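Wornen Home Goods Brings Its Colored Shelf Unit and Storage Program to Bulham

BULHAM, November – Wornen, a supplier of small storage furniture for homes, offices and shared buildings, announced today that its colored shelf unit is now available to all customers in the Bulham area. The company also opens a free advice service for people who want to put their supply closets in better order. The service begins on Friday at the Wornen showroom on Clirnar Street.

The shelf unit was first sold only to schools and small offices. During this first period 878 units were delivered. Many buyers asked if they could have the same unit for the home, mainly for bathroom, laundry and utility spaces, and the company has decided to answer this wish.

"People write to us about paper rolls more than about any other item," said Emrys Trevor, who is responsible for the storage program at Wornen. "The rolls are light, but they take a lot of room, and they go on the floor because there is no better place. We wanted a unit where they can stand or lie without a special holder."

The unit is open at the front and has blue side panels with curved edges. Between the panels there is a salmon-pink shelf, with two yellow shelves under it and a blue level at the bottom. The different colors make it easy to agree on a place for each thing. A family or an office can say "wrapped rolls on pink, open rolls on yellow" and everybody will understand it, also the children and the visitors.

The pictures that come with this release show the unit together with paper rolls and a black toolbox with compartment lids, at two different stages of filling.
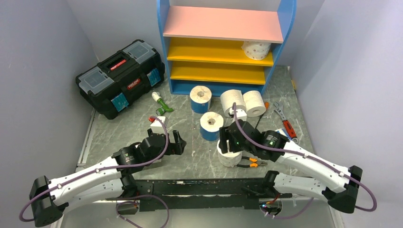 The Wornen shelf unit with one roll on the middle shelf and five more in front.

Wornen has prepared a short guide on how to arrange supplies, and every customer receives a printed copy with the unit. The guide recommends to take everything out first and to put it where it can be seen. After this, the rolls should be separated in groups: those still in a full wrapper, those in a thin wrapper, and those which are already open. Only then should the shelves be filled.

The guide also gives advice about what should stay outside of the shelves. A large toolbox, for example, is better kept on the floor in a corner, near to the unit. It can be set diagonally, so that the handle is easy to reach from the front. Small tools and pieces of pipe should go back in the toolbox after each use. Wornen suggests to do this at the end of every week, when the supplies are also checked.

For the shelves, the company gives the following recommendations:

Use the pink shelf for large wrapped rolls. They can stand upright, close to the side panel, where they have support.

Use the upper yellow shelf for the rolls which will be needed next. Placed in a row, they are easy to take one by one.

Use the lower yellow shelf for plain rolls without a wrapper. Loose paper should be rolled back before the roll is put away – a long sheet that hangs over the edge is easily torn.

Keep part of each shelf free. A unit which is filled completely on the first day has no place for the next delivery.

"I have seen very nice closets that were full on Monday and impossible to use some days later," said Trevor. "In my opinion, the free part of the shelf is as important as the full part. I tell this to every customer, and some of them do not like to hear it." 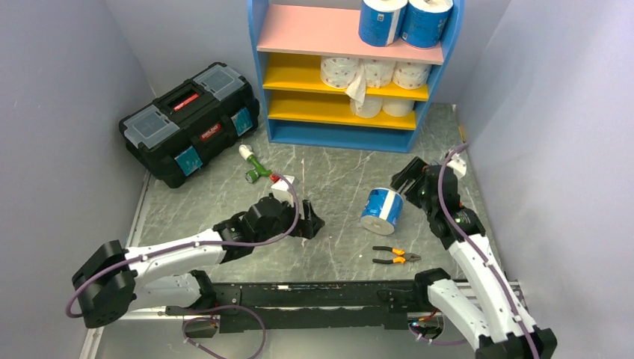
Free advice at the Clirnar Street showroom

From Friday, visitors to the showroom can bring a photograph and the measurements of their closet or utility room. A member of the Wornen team will look at them together with the visitor and will make a simple drawing with the proposed place for each item. The advice takes 13 minutes and there is no obligation to buy. An appointment is not needed in the morning. In the afternoon it is recommended to call before.

The company is also preparing a second service for shared buildings, where several households use the same supply room. This service will be tested first in the Lewis Court apartments, and 2 rooms have already been measured. Wornen received 2,491 requests for storage advice by mail and telephone during the past year, and many of them came from buildings of this kind.

The shelf unit is delivered with assembly instructions in large print. Customers who bought the unit in the earlier period can ask for the new guide without cost, by mail or at the showroom desk.

About Wornen

Wornen is a family company based in Bulham. It sells shelves, boxes and small furniture for utility spaces, and offers advice on storage for private homes, schools and offices.

Press contact

Emrys Trevor, Storage Program
Wornen, Clirnar Street, Bulham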